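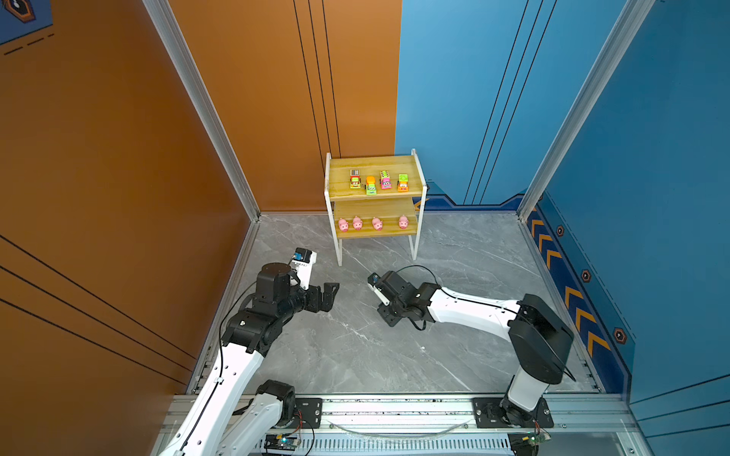

Right, the Deltesis write-up is finally out, so I get to talk about it in public! A thread on teaching two robot arms to tidy a toy shelf, and on the small change to our training that made the biggest difference. 1/9

The task sounds easy. Cars live on the top board, pigs live on the bottom board, and the arms have to put toys back where they belong. The trouble starts when both arms want the same bit of shelf. 2/9

Our old method learned from people steering the arms through the whole job, start to finish. It copied them nicely until something was a finger's width out of place, and then it would just carry on closing its gripper on thin air. Very polite, very useless. 3/9

Kalkidan Mersha had the idea of collecting "rescues". You let the robot drive, and the moment it drifts off course a person takes over, fixes things, and hands control straight back. Only the fix gets saved. 4/9

We recorded 2138 full runs for the old version. For the new one we kept all of those and added 145 rescues. That's it! Most of them are only a few seconds long and I did a fair few of them myself with a cup of tea going cold next to me. 5/9

Result: the share of trials where every toy ended up on the right board is now 82 per cent. I made Kalkidan rerun the whole test because I didn't believe it, and the second lot came out the same. 6/9

My favourite bit is the waiting. When one arm is busy at the shelf, the other now hangs back and then comes in from the side. We never labelled that as a skill – it seems to have come from the rescues, as people kept pulling one arm out of the other's way. 7/9

What still goes wrong: pigs. They're round, they roll, and if one tips on to its side the gripper tends to nudge it further off instead of picking it up. The team at Bogale are trying softer fingertips and I'm very keen to see how they get on. 8/9

We've only tested this on one rig here in Zolstead, so please try it on yours and tell me where it breaks. Next up is a taller shelf, which we're hoping to have running by September. Questions welcome, especially the awkward ones about pigs. 9/9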